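How I finally got my landlord to fix things (and how to write a repair request that gets read)

I've rented for most of my adult life, and for most of that time I was terrible at asking for repairs. I'd mention the dripping tap to the agent in the driveway, they'd nod, and three months later I'd still be emptying a saucepan. If that's you, pull up a chair, because I've since got a bathroom fan replaced, a back door rehung and a very sad section of gutter sorted, all in the same rental in Dolton, and I didn't have to yell at anyone.

Quick note before we start: I'm a tenant with a folder, not a lawyer. The rules change depending on where you live, so look up your own state or territory's tenancy site for the time limits and the proper form names.

Step 1: Work out if it's urgent

Urgent usually means things like a burst pipe, a gas leak, no hot water, a dangerous electrical fault or a door that won't lock. If it's one of those, ring first and write second. Ring the after-hours number too, even if it's 2 in the morning and you feel silly. My old neighbour Zdzisław Dudek waited politely until business hours with water coming through his laundry ceiling, and he still brings it up.

Everything else is non-urgent. It still has to be fixed, it just goes in the slower queue.

Step 2: Write it down, even if you've already said it out loud

A phone call is fine for getting things moving, but follow it with an email the same day. Mine always go like this:

Subject: Repair request, Unit 2, bathroom exhaust fan

Hi Ravinder,
The exhaust fan in the bathroom has stopped working. I first noticed it in May. The ceiling above the shower now has mould on it and I've been wiping it down each week. Please arrange for someone to look at it. I'm home after 4 pm most days and happy for a tradie to collect a key. Could you reply to confirm you've got this?
Thanks

That's it! One problem, which room, when it started, what it's doing to the place, when they can come. Leave out the bit where you're furious (write it in a separate draft and delete it, very soothing).

If you've got four problems, number them. Property managers skim, and a long paragraph with the broken lock buried in the middle is a broken lock that stays broken.

Step 3: Get a job number and hang on to it

Most agencies run everything through a portal now. Mine uses one called Wirport, and my fan was job 3326. Once I started putting that number in every subject line, things sped up a lot. Ravinder Paquette at the agency told me she has 75 properties on her list, so "just following up on the fan" means searching through everyone's fans.

If you aren't given a number, ask for one. If they don't use them, reply on the same email thread every time so it all stays together.

Step 4: Clear the way for the tradie

Move your stuff away from whatever needs looking at, put pets in another room, and let them know about parking. If it's a power point or a tap, clear enough space to work in. I leave the everyday kitchen things out and only shift whatever's blocking the job.

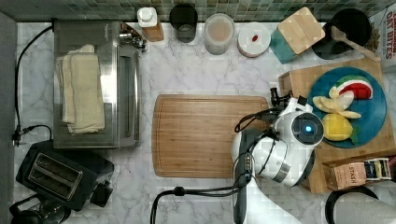

The kitchen bench, toaster oven and toaster both still out.

Ask the tradie what they found before they go, too. The one who came for my door said the frame had moved and planing the door wouldn't last, and I put that straight into an email to the agency that night. Much harder to ignore than me saying it sticks a bit.

Step 5: Follow up, then go up a rung

Give it the time your local rules allow, then send a short reminder with the job number and the date of your first email. If you still get nothing, send the formal notice from your tenancy authority's site. My gutter went nowhere until I sent that form — then somebody turned up with a ladder before the week was out.

After that it's the tribunal. I've never had to go, but my friend in Prillden has, and the application cost her 50 dollars and a morning off work. She took printed emails in order and said that was most of the job done.

Please don't stop paying rent while you wait. I know it's tempting! It can put you in breach, and then you're arguing about that instead of the gutter.

If you've used a different portal, let me know in the comments how the job numbers work. A couple of people have asked me about Bajpai and I've only ever seen the login page.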